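About Movmont

Home | Rates | Book a move | About us

Movmont moves households in and around Stidmont. We have 2 trucks, a small office over the dry cleaner on Prarncombe Road, and strong feelings about spiral staircases.

Marjatta Lindqvist started the company after moving house herself and watching a crew from elsewhere carry her piano into the wrong building. She got the piano back the same evening. She got a refund nine weeks later, by which time she had bought a truck.

Ikhsan Ong came on as the first driver and still knows every low bridge in the county, one of them more closely than he would like. Sulastri Wibisono does estimates. She will ask whether you own books, and she will not believe your answer. Dzifa Amissah runs the office, answers the phone and decides who gets the good hand truck.

Our longest job took us 41 hours door to door, with a ferry in the middle. Our shortest was a couch going across the hall. We charged the minimum for both kinds of regret.

We don't move in the last week of December. We tried it once. We also don't move live fish, other people's exes' belongings without a note, or anything described over the phone as "not that heavy."

We can pack for you, or you can pack yourself and we'll be polite about it. Up to 112 boxes fit in the smaller truck, depending on how many of them are full of books.

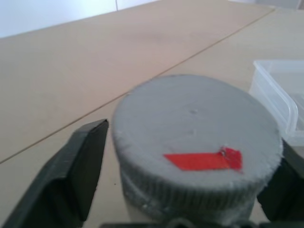

Labeling is where most moves go wrong. People begin with neat printing on all sides and finish with a box marked "stuff (kitchen?)." We prefer tape: a color for each room, and a bright red strip for anything you'll want on the first night. It goes on odd shapes too, such as a squat gray cylinder with a fuzzy-looking surface, where a marker would be no help at all. The tape may crinkle a bit. Dzifa keeps spare rolls at the front desk, and you're welcome to take a couple when you come in to sign the estimate.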